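Unden phone and desk notes - README

Hi, I'm Adeel Ghumman and I look after this folder. It started in June as a pile of text files about phones on tables: where people put them down, what ends up next to them, how the cables get tangled up with everything else. Damian Kwiatkowski kept asking me to write down what was in it, so I finally did (sorry it took so long, Damian!).

What's in the folder

There are 6 subfolders, named after the kind of tabletop business going on: handover, flat, charging, boxes, cables and misc. Misc is the biggest, of course. I keep meaning to sort it and then I find something more fun to do.

Each subfolder has a notes.txt with one line per entry. All together it's more than 2000 lines, and I typed a lot of them late in the evening, so please expect typos. If you find "chargre" anywhere, that was me.

How I write the entries

I go for the plain word first. Phone, table, cable, plug, power strip, box. If there's writing I can read, it goes in quotes exactly as I read it, and if I can only read half of it then only that half goes in. Pirjo Partanen taught me that one after I'd been guessing model numbers for a whole week and had to go back and fix 77 lines - not my favorite afternoon.

Colors are everyday colors. Teal is allowed because I like teal.

Two from the same table, with the "Galaxy S" lettering readable on the phone in the first and the cables and white power strip in the second:
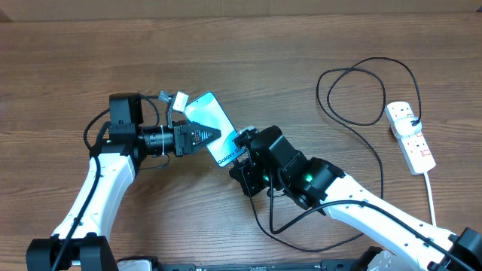
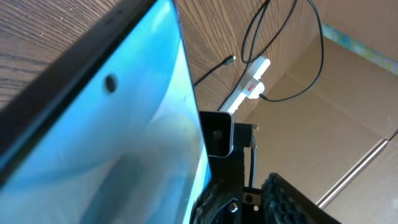
Cables get their own column, and I'm pretty fussy about it. A plug that's lying loose is "loose", a plug that's in something is "in", and if you can't see the end at all you put a question mark. Please don't follow a cable in your head to where it probably goes! Mattes Brinkmann and I disagreed about this for ages, and his older lines (anything marked MB in the cables file) still have the guessed endings in them. I'll get to those.

Cardboard goes under boxes only if you can tell it's a box. Otherwise just write "cardboard" and leave it at that.

Stuff that's still messy

- The charging and cables folders overlap a lot. Check both.
- Wood is just "wood" for now. Jayanthi Marar wants oak, beech and so on, but I can't tell them apart and I'd rather not pretend.
- "Screen" and "phone" got mixed up in the early lines. A phone is the whole thing, a screen is the lit part.
- The Gralum list is a copy of the Eichhorn list with 10 lines missing. I don't know which ones. If you have an old copy of either, send it over!

Adding your own

Just add lines at the bottom of the right notes.txt and put your initials at the end. Keep it to one table per line, even if the line gets long (mine do). Don't re-sort the file, please, the Eris script reads it in order and gets very unhappy otherwise. If you're not sure which folder something belongs in, put it in misc and I'll move it the next time I'm in there with a coffee.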